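Prirken hand-held gripper

The Prirken is a hand-held gripper made for trying out jaw shapes and cable layouts before they are fitted to a robot arm. It is held one in each hand, with a cable running from each gripper, and is most often tried on small tabletop jobs such as working at a rack and tray. 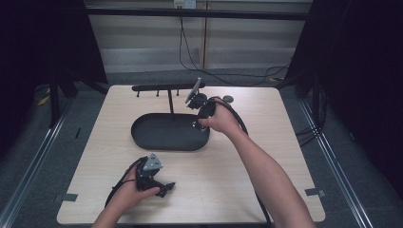
Comparison with the Bosix

The best-known trial of the Prirken took place at the Drarkstead workshop, where it was set beside the older Bosix over 600 attempts with each model. The Prirken finished 574 of them, a very pleasing result for such a simple tool – though people with smaller hands did find it tiring after 60 minutes or so of steady work, and many of them still speak fondly of the Bosix and its softer handle.

Later versions

A revised model, the Prirken 128, followed in October and works with the Dursun controller.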